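双臂五指手抓洗衣液瓶，腕部相机到底有没有用？消融结果看不懂

提问人：半桶水调参
发布于 2020年1月

先说背景。我们小组在复现一个双臂模仿学习的方法，代码库叫 Mestodik，就是把头部相机和两路腕部相机的画面一起喂给策略网络，直接输出手臂和手指的关节目标。任务是横放的洗衣液瓶，左右手各抓一个，抓稳以后抬起来放到指定位置。

数据是遥操作采的，一共 327 条示范，训练时每个 batch 打散。原方法的说法是腕部视角对“最后几厘米”特别关键，去掉以后成功率会掉一大截。我老老实实做了消融：三路相机全开，测 56 次；只留头部相机，再测 56 次。结果两组几乎没差别！我反复看了好几遍日志，确认推理的时候腕部图像确实进了网络，不是全零，也没接反。

贴两张图大家感受一下，头部视角一张，腕部视角一张：
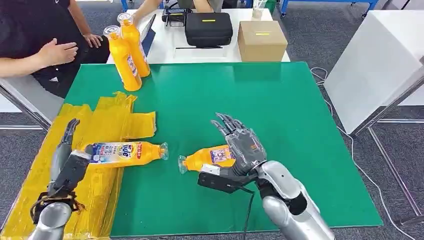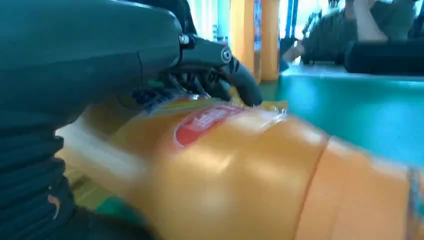

第一张为头部相机，两手各握一个横放的瓶子；第二张为腕部相机，指尖压在瓶身上方。

我自己的猜测有这么几个，不知道靠不靠谱：
一是瓶子太大，抓偏一点也能抓住，头部相机的信息已经够用了；
二是腕部画面被手和瓶子占得太满，网络学不到什么；
三是我图像编码器是共享权重的，头部和腕部用同一个，会不会互相拖累？

另外还有个现象，三路全开的时候，训练 loss 明显更低，但是实机表现没跟着变好。这个让我特别纠结，写报告都不知道怎么下笔。有做过类似实验的朋友吗，求指点，文献也行！

Dustirthorpe

我做过类似的，说说我的看法，你三个猜测里我最信第一个，但要换个说法：是你的测试太简单了，不见得是瓶子太大。

你测试时瓶子怎么摆的？如果每次都摆回示范里那几个位置，头部相机甚至都不用看得很准，策略基本上是在背轨迹。我们当时也这样，换了随机摆放以后差距一下子就拉开了。建议你这么改：

先把测试位置和示范位置分开，朝向也要变，瓶盖朝里朝外都放一放。你图里两个瓶子是盖对盖的，如果示范全是这么摆的，那测试里一定要有反过来的。

然后把“成功”拆开记。别只记最后放没放到位，要分别记接近、手指合拢、抬起三个阶段。腕部相机的作用多半集中在合拢那一小段，混在总成功率里很容易被淹掉。我们就是拆开以后才看出来，接近阶段两组一样，合拢阶段有相机的那组手指落点稳很多。

还有遮挡。头部那张里右手手指已经挡住了一部分标签，手再往前伸一点，头部相机能看到的就更少。可以故意设计几个头部视角看不清的摆法，这种条件下腕部相机要是还没贡献，那才真的要怀疑网络。

loss 低、实机不涨，我觉得不奇怪。腕部画面和手的动作绑得很紧，网络光看腕部就能猜到“现在手在往哪走”，下一步照着走，离线误差当然低。可上了实机稍微一偏，它也跟着自己的偏差走。你查一下输入里有没有历史帧，有的话先砍掉再训一版试试，我猜 loss 会上去一点，实机反而不一定差。

最后，共享编码器这事优先级放后面吧，先把测试做扎实。56 次对比 56 次，差几次成功根本说明不了什么，报告里最好把置信区间写上，审的人一般都会问。

Gurach

楼上说得挺全了，补一个便宜的检查办法，不用重新训练。

推理的时候把腕部图像换成别的回合同一时刻的图像，头部图像不动，看输出的动作变多少。要是几乎不变，说明网络压根没理腕部那路；要是变很多但成功率没变，那就是楼上讲的测试太简单或者网络学了捷径。半小时就能跑完，我每次加新传感器都先跑这个。

还有就是看你那张腕部图，瓶身反光挺亮的，左边还糊。曝光和快门锁了没有？自动曝光的话，手一靠近瓶子画面亮度就会变，颜色抖动增强也得开大一点。我们以前锁了曝光以后才敢谈消融，不然相机本身就是个变量。

编码器我倒是建议拆开，多占一点显存而已，头部和腕部画面差得太远了。

Hao

多采点数据就好了，我们都是 3,000 条起步的，300 多条看不出什么的。

半桶水调参（提问人补充）

谢谢各位！刚刚跑了 Gurach 说的替换检查，抽了 40 个时刻，接近阶段输出几乎不动，到合拢那段动作变化就很大了，所以腕部那路网络是在用的。测试位置确实和示范重合得厉害，这个锅我背……历史帧也有，我先砍掉重训，再按阶段重新记一遍成功率。曝光是自动的，今晚就去锁。

Hao 的建议心领了，3,000 条我得采到 3 月去，手先废了哈哈。新结果出来我再回来更新。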